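Incidencia 63 – Tubo azul sin tapa / soporte
Estado: abierta
Abierta por: Beatrice Rashidi
Asignada a: Idrisa Simiyu
Producto: Uketti, pedido de Rurnville

24 de agosto de 2019

Beatrice: El cliente dice que la tapa no entra. Gira un poco y se atasca. Probé con la tapa de otro pedido y lo mismo, así que descarto la tapa. El soporte de alambre sí vale, el tubo apoya bien.

Idrisa: ¿Rebaba en la boca? Pasó con el lote 33. Manda foto del extremo abierto y ponlo en el soporte, que si no rueda.
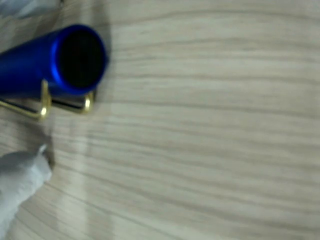 Adjunto 1. Tubo azul en el soporte dorado, boca abierta a la derecha.

Beatrice: Paso el dedo por el borde y noto un escalon muy pequeño, por dentro. En la foto no se aprecia. Limpié con alcohol, esperé 10 minutos, volví a probar – igual.

Idrisa: Ok. No forzar la tapa, se marca el acabado. Mide el diámetro interior en dos puntos, girando el tubo entre medida y medida. Si sale ovalado, cambio directo. Si sale redondo, es rebaba y lo repasa Henare.

Beatrice: El calibre lo tienen en Pondness, mañana mido. ¿El soporte se devuelve tambien?

Idrisa: No, solo tubo y tapa. El soporte se lo queda el cliente.

Pendiente: medidas de Beatrice. No cerrar hasta tenerlas.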